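Brundmont Rala Capture Kit
Recording package for teaching arm-and-hand robots by example
Sold and rented by Walalden Equipment. Page updated 11 January 2019.

We carry the Rala kit because customers kept asking for it. We have also had a few come back, so read the whole page before you order.

What you get

The recording software on a license for one workstation, a head camera mount, a cable set, and a printed guide. The robot is yours to supply. So is the laptop. The software stores the camera view, the joint positions and the time of each, and lets you mark where an attempt starts and stops. Files come out in an open format, and we tested that claim ourselves before putting it here.

What it is supposed to do

Brundmont says a task can be taught from 30 recorded attempts. We would like to see that task. In our own shop we tried sorting cards into a divided box, a job a child would be bored with, and 30 attempts gave us a hand that closed on air. At 400 it was worth watching. Your numbers will differ, and if a salesperson gives you a firm one, ask what the robot was doing and how many times they moved the box.

That last part matters more than the brochure lets on. If every recording has the box in the same spot, the system learns the spot. Move it a little between attempts. Change the person at the desk. Change the shirt they wear, too. The guide gives this half a page.

Who it suits

Groups that already have a working arm, a fixed bench and somebody patient. Two people is the real minimum for handover tasks: one to pass the object and one to run the recording. Brundmont's literature says one, and one person can do it, slowly, with a lot of attempts thrown out.

It doesn't suit anyone hoping to skip the engineering. The software has no opinion on whether an attempt was any good. It will save a fumbled grasp as happily as a clean one — and then the robot will learn to fumble. Someone has to go back through the recordings and throw out the bad ones, and that someone should be paid for it.

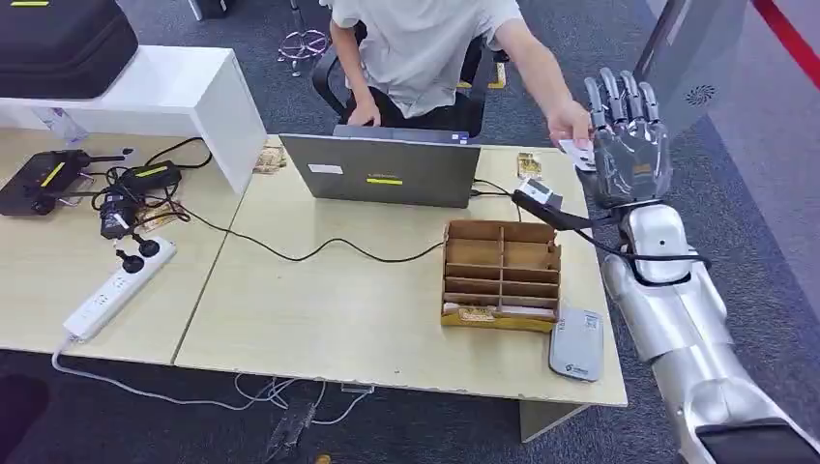

Cables are the other thing. The standard set is 2 meters, fine for a single desk and annoying for anything wider. We stock a 4 meter set and would rather you bought it at the start. Plan on a power strip within reach of the bench and keep slack away from the wrist, where a snagged lead can spoil a whole session.

Rental is by the month, and the fee comes off the price if you buy. The Rezende hand adapter is sold separately. We haven't tested it enough to recommend it.

Comments

benchrat: Agree on the 30. We gave up counting and just kept recording until it stopped embarrassing us.

tallgrass_lab: Does the longer cable set work with the old head mount? Ours is from last May.
Walalden Equipment: Yes, same plug.

motorhum: Sorting through bad takes took longer than making them. Wish I'd read this page first.

Contact us | © Walalden Equipment | Back to top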